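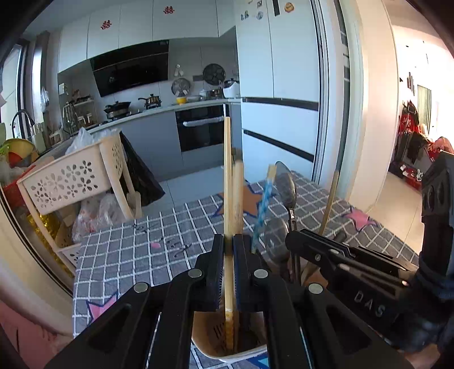
Hand grippers, two-piece set - review after 13 days
Posted April 24, 2019

Bought the pair to collect demos for a sorting policy. Kitchen stuff mostly, chopsticks and spoons in and out of a holder. Ran them every evening at the dining table, left and right hand, no arm involved.

Good first. Light. My wrists gave up on the old Wieczorek pair after maybe an hour, these I can do a full session and still cook dinner. Fingers stay parallel all the way closed. The textured pads are the best thing about the set - a chopstick held upright between them stays upright, and thin round sticks are what I bought these for. Spoons fine too if you take them by the handle. By the bowl, forget it.

Not so good. The linkage screws back out. Had to tighten the left one twice in the first week and lost 11 episodes to a finger that had gone sloppy without me noticing. Thread locker fixed it. Should come that way from the factory.

Handle is sized for big hands. Roxana Moldovan did a few sessions for me and hated the reach, she was closing it with two fingers by the end. Her demos are usable but slow, you can see the hesitation in the width plot before every grasp.

Two-hand work is OK, takes practise. The bodies knock together over a crowded holder so I started keeping the second one well off to the side until its needed. Cut my retakes a lot.

Data side: I aim for up to 100 episodes a night, keep whatever passes a quick replay. Change the setup between batches, swap the utensils, turn the holder, different tablecloth. My first batch was all one layout and the policy learned the layout. Kiros Workneh told me that would happen and I didnt listen.

Manual is seven pages, four of them warranty. Calibration section skips the zero step completely, so close the fingers fully before you start recording or your widths are all off.

Spare pads cost too much. Shipping was quick.

Would buy again, with thread locker. 7 out of 10, eight if they do a smaller handle.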